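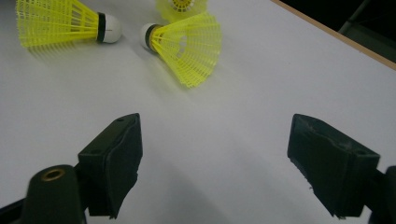 Figure 1. Yellow mesh shuttlecocks on a white surface.

How Much Is a Sports Commentator Worth? Checking Online Net Worth Pages

Project report by Everaldo Rezende and Josué Fagundes
Sports Media, second-year course

1. What we wanted to find out

Search for the name of almost any person who talks about badminton or basketball on television and you get a page giving their salary and net worth to the nearest million. We wanted to know where those figures come from. Our teacher thought we would find a formula. We doubted there was one.

2. What we did

We picked 21 sports commentators and looked each one up on three sites: Brellutia, Rukden and Rornent. We saved every page in August and copied the net worth, salary, age and any source into a spreadsheet. Everaldo did the copying and Josué checked it against the saved pages.

We also planned to use a fourth site, Restrepo, but its pages repeated Rukden word for word, spelling mistakes included, so we dropped it.

3. Results

Every page gave a net worth. Only 3 of the commentators had the same figure on all the sites, and we don't take that as proof of anything. Sites that copy each other will agree.

Salaries were worse. One badminton commentator was paid "a hefty sum" on Brellutia and ten times the Rornent figure on Rukden. None of the pages named an employer's report, a contract or an interview. The usual wording was "according to sources" or "it is estimated" – by whom, we could not tell.

The longest page in our set ran to 3282 words. Of these, 1796 were about the person's family, height and dating history. The money part was a single paragraph, and it said the true amount was "under review."

4. What the sites told us

We wrote to each site with the same two questions: who works out the figures, and how often are they updated? Rornent answered on a Wednesday with an offer to sell us advertising. The others did not answer.

5. Problems with our own work

Our list is short and we chose it ourselves, mostly from people we had watched. We can't say any figure is wrong, as we don't know the right ones either. A site could have a good private source and keep quiet about it. We think that is unlikely, but we did not test it.

We also saved each page only once, so we have nothing to say about how the figures change over time. Josué wanted to save them again a month later and we ran out of time.

6. What we would tell a reader

Treat the number as a guess unless the page says where it came from. Ages and career dates matched much better across the sites, probably due to employers publishing them. If you need a salary for schoolwork, leave it out.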